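Chapter 4
Counting the Cost Before You Buy

By the end of this chapter you should be able to draw up a first budget for a two-armed workbench, tell the price of a machine apart from the price of using it, and put your questions to a supplier in a sensible order.

Most of us, when we are first given money to spend on automation, go straight to the arms. It's a very natural thing to do, and I did it myself at Hitia, with a catalogue in one hand and a cup of tea in the other! The trouble is that a pair of arms needs a table to work over, containers to sort into, and a good supply of whatever it is they are meant to pick up, and every one of those things belongs on the order form too.

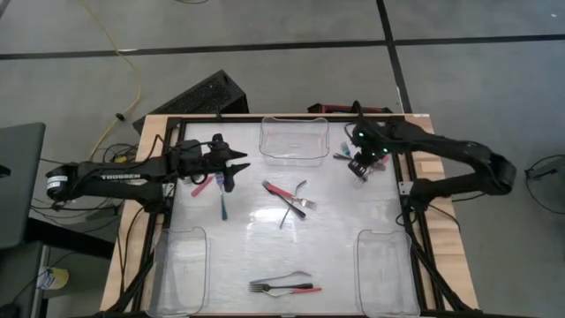
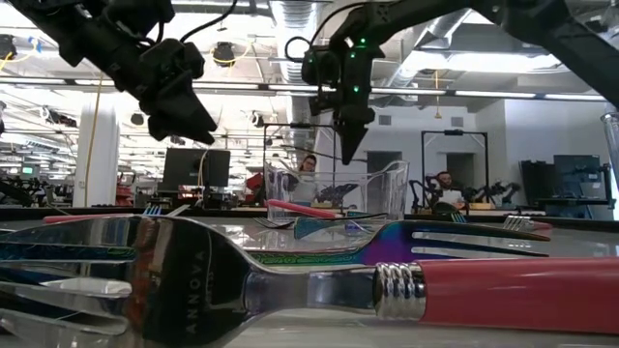 Cutlery sorting, from two viewpoints: forks with coloured handles, clear containers and a pair of black arms.

Bontu Shiferaw once told me that she would gladly have given up a month of her project for a proper list of small parts, as the arms had come in good time and then everybody had waited for brackets. I have repeated that to every class since, and I'd ask you to keep it beside you as you read on.

4.1 The price and the whole price

Let us begin with the Zaki project, which we shall follow through the rest of the chapter. The team there wanted one bench, with 2 arms, for sorting mixed tableware. Their first draft had a single line for "robots" and another for "computer", and it was sent back (quite kindly, I'm told) with a request for more detail. The second draft set aside 2608 pounds for everything other than the arms and the computer: the table, the frame, cabling, lighting, containers, spare gripper fingers and the cutlery itself.

Cutlery may sound like a trifling thing to plan for, but do give it some thought. A single matching set is cheap and easy to buy, yet it will tell you very little about how your bench copes with a different shape of handle or a shinier finish. The Zaki team put down 214 pounds for several unlike sets, and kept that line separate so that it couldn't quietly be spent on something else.

4.2 How long will it serve?

Equipment also has to be planned over time. The Zaki budget covered 18 months, and the team marked on a calendar when they expected to order spares, when the supplier's cover would run out, and when somebody would need training. If your own money must be spent by December, say, work backwards from there and allow for slow deliveries.

Before you go on, take a sheet of paper and write down everything you would need on the first morning, right down to the extension lead. We shall price your list in section 4.3.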